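Jundero 2 review: bimanual planning for small arms

Jundero is the coordination layer from Plukska for pairs of tabletop arms. It takes two joint streams plus wrist camera input and plans both arms as one chain while they share an object. We ran it on a plate-racking task, 225 trials, replan interval 400 ms. 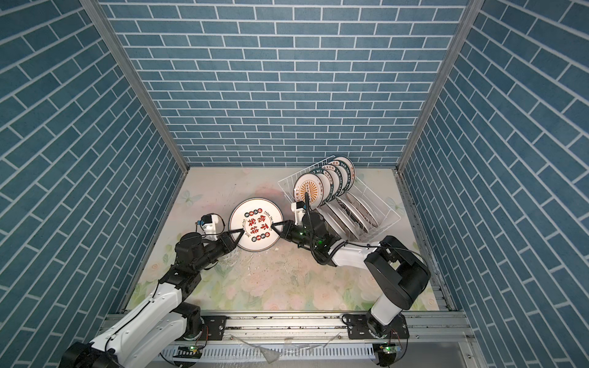

Does it need force sensors at the wrist?
Motor current is enough. The closed-chain solver estimates internal load from it, and the default limit is conservative.

Setup

Calibration uses 13 poses per arm. The config file is one long YAML, poorly commented. Rack slots are entered by hand as a pitch and an angle.
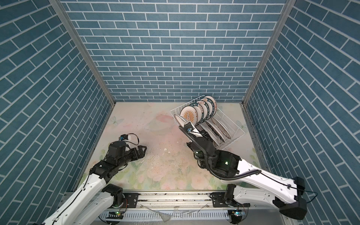

Right arm at the rack, left gripper open.

Two-arm holds

Grasp timing is the strong point. The older Serrano planner treats the second arm as an obstacle until contact; Jundero hands over the constraint at first touch.

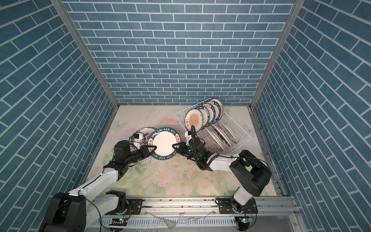
Perception

Rim detection runs per wrist camera, with no fusion. Printed rims are handled well, nested rims less so: stack height was often off by one plate. Latency went up to 470 ms with both streams on.
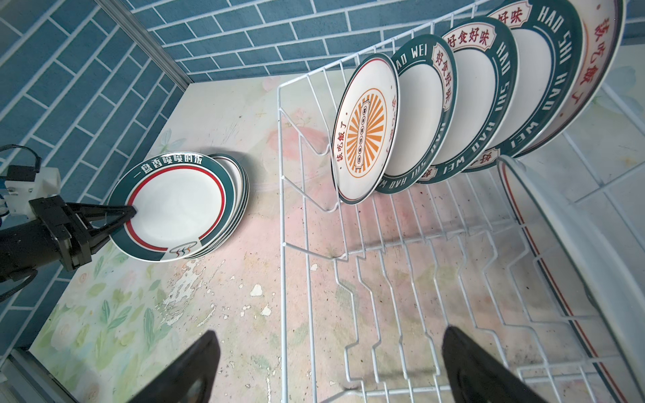 Wrist view: plate stack at left, rack at right.

The log viewer still drops frames when scrubbing backward.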